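Bench diary, September – pad comparison, second evening

3 comments · 11 shares

Started at 6:40 pm, later than planned. The Fluvden controller would not enumerate after the firmware update and I lost most of an hour to it. Rolled back to the previous build, same cable, same port, and it came up on the first try. I have left the update off for now. Nothing in the pad comparison depends on it.

Purpose of the session: decide between the smooth silicone pads that shipped with the Reltalano hand-held gripper and the textured blue ones from Barreto. Both mount on the same flat finger plates. The silicone is softer and grabs well on hard plastic, but on cloth it tends to slide along the nap before it closes on anything. The Barreto pads are stiffer. My concern with them was thickness, as they take up some of the travel at the closed end and I wanted to be sure the jaws still met evenly.

Settings as follows. Camera exposure locked, 100 Hz logging on the jaw encoder, force trace from the inline cell at the trigger. Target is an edge pinch on soft fabric laid over another soft fabric, one layer only, then a lift and a hold. A grasp that picks up the layer underneath is scored as a fail even if the hold is good.
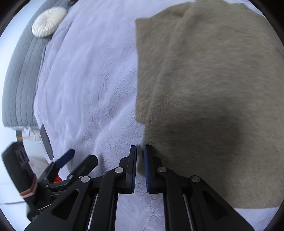
Edge pinches on cloth fail in two ways for me: the tips close above the fabric and catch only pile, or they go too deep and bring the lower layer along. The approach angle matters more than closing speed. I was coming in too steep last night and have changed to a lower entry, sliding the right finger against the edge and letting the left one come to it. With the blue pads the grey fabric takes a small fold between the fingertips at the lower left of its edge, and that fold is what I now use as the go signal before lifting. If I can't see a fold in the camera view, I open and start over. The lavender fleece is a harder background than the table I used in the first session, since it has pile of its own and moves when pushed. I am keeping it for that reason.

Totals for both evenings: 226 attempts, split evenly between the two pad sets. 47 fails. Most of those belong to the silicone, and most of the silicone fails are pile-only closures. The Barreto fails are nearly all double layers, which I think is an angle problem and should be correctable by hand. I have not separated them by evening yet. The first session used the steeper entry, so the combined figure is unfair to both.

Force trace is cleaner with the stiffer pads. The silicone shows a slow creep after closure, visible as a slope on the hold, and the encoder drifts with it. The Barreto trace goes flat and stays there. This makes thresholding simpler on the Fluvden side, where the closure detector only looks at a short window.

Problems noted. The trigger return is sluggish in the last part of its stroke. Could be the spring, could be friction on the guide rails. Wiped the rails with a dry cloth, no change. I will check the pivot screws for tightness before opening the housing – last time I overtightened one and spent an evening finding out which.

Also compared the Kirnosmont wrist camera against the one I have now, on a short run only. The Kirnosmont has less distortion but loses the fingertips at full closure with the stock bracket. It would need a new mount moved back and tilted down. Not worth it this month. I prefer a bent image with the contact point in it.

Disk is filling faster than expected. 900 GB used on the logging drive, much of it raw video from the silicone runs. Will compress the older set and keep the traces as they are.

Next: repeat the silicone at the low entry angle, same fabric, same background. Then swap the trigger spring. Stopped at 10:15 pm.

Last updated: September, 10:52 pm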